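The Skallholm ferry runs two times a day in March, and I was on the wrong one. That is how I came to see the Clirnaline salt works on its open day with 70 other people, most of whom had also missed the right boat and were making the best of it.

The works are at the far end of the harbor road, behind a fence that has been painted more often than it has been repaired. Admission is free, but you pay 5 for parking whether you came by car or not. I had come by boat. I paid.

The tour starts in the pump house, where seawater comes in cold and gray and looks like nothing you would want on an egg. From there it goes to the long pans, and the guide spoke warmly of evaporation for longer than I thought the subject could bear. I was wrong. By the second pan I had opinions on crystal size. Coarse flakes form when the brine is left alone, fine grains when somebody keeps stirring it, and there is apparently bad blood between the two schools. The guide was a flake person. The man on the rake, whose job is stirring, kept his eyes on his rake.

The drying loft was the best of it. It's warm up there, your lips taste of chips, and the windows have gone white at the corners. A sign asks visitors not to lick the beams. I'd love to know what year that went up.

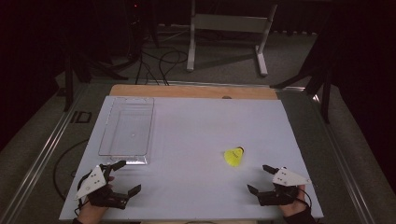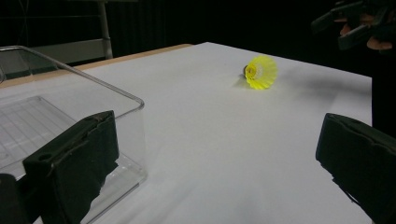 Clirnaline sells its salt in 500-gram bags, and the gift shop will let you compare it with the Andrade salt from down the coast, provided you reach the correct conclusion. I tasted both on plain bread and couldn't tell them apart, so I bought the Clirnaline and said something about minerals. They also do a smoked version and a lemon one. The lemon is yellow in the way a plastic shuttlecock is yellow, the full bright shade you could find in long grass, and I would put its acquaintance with lemons at slight. My sister has since finished the bag and asked for another.

Lunch was at the Rerkotent, the café across the road, where the soup needed salt. There was none on the table. I had a pound of it in my coat and was too polite to open it.

A few practical notes if you go. Wear shoes you don't care for, as mine have dried with a tide line on them. The loft stairs are steep and there's no other way up. Skip the film unless it is raining. The last boat back leaves before the tour ends, and the timetable on the harbor wall is for the summer.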